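Toston's Round Desk Organizer Is Back, and I Have Opinions About Where Your Scissors Go

WINDGATE, 28 October 2022 - I run Toston, a very small company that makes things to put other things in. Today we're putting the round desk organizer back on sale, and my sales rep says that means I have to write a press release. So hello! I'll try to keep it short (I won't manage it).

The organizer is white plastic, it's round, and it has divided compartments with a little cup standing up in the middle. We first sold it a few years ago under the name Rewi, and when the old batch ran out I figured people would move on to something with drawers. They didn't. They wrote to me. One woman had two of them and wanted a third for her sewing table, and she was pretty stern about it.

What's new this time

Mostly the dividers. On the first Rewi they were a bit tall, and small stuff went in and never came out again. I lost an eraser in mine for the better part of a winter. The new dividers are lower, and the edges are smoother where your fingers go in. The cup in the middle is still there because I like it, and because the one skinny thing you're always hunting for ought to have a spot of its own.

We also changed the box it ships in. The old one was twice the size it needed to be and full of crumpled paper, and I got tired of hearing about it from my own mother.

How I fill mine

I get asked this a lot, so fine. Pick the thing you grab most and put that in the center cup. Stick-shaped things, your markers and glue and whatnot, go together on whichever side your writing hand is on. Little things go on the other side and get to be a mess. I don't sort them and I don't feel bad about it.

Scissors are where people fight me. You can stand them up in a compartment if you want to. I keep mine lying flat on the table just to the right, blades toward me and loops toward the wall, and I leave that patch of table clear for them. Same place every time, and I can find them while I'm on the phone.
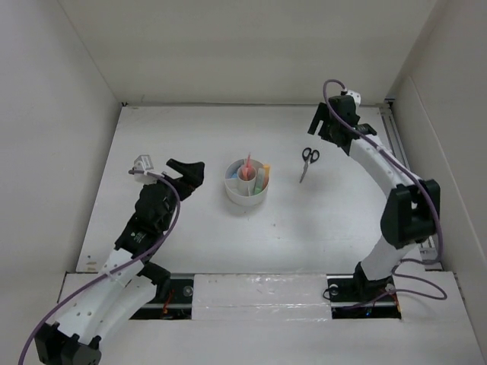 Price and where to get it

The Rewi costs 30 dollars, and that covers the organizer and the center cup. Pens, scissors and everything else you'll have to dig out of your own kitchen drawer. You can order from the Toston website starting today, or pick one up at the Bultetico stationery store in Windgate, where they've been kind enough to give us the shelf by the register. Schools and offices that order 6 or more get free shipping. If you want it in time for the holidays, please get your order in by the first week of December, as we pack everything ourselves and it gets pretty wild in here.

About Toston

Toston makes storage for desks, craft tables and the end of the kitchen counter where the mail piles up. There are six of us, and we work out of two rooms over a bakery in Windgate, so we're all a little heavier than when we started.

Press contact

Reporters, bloggers and anyone who wants a sample to try can write to the press desk through the contact form on our website. I read those messages myself, usually before lunch.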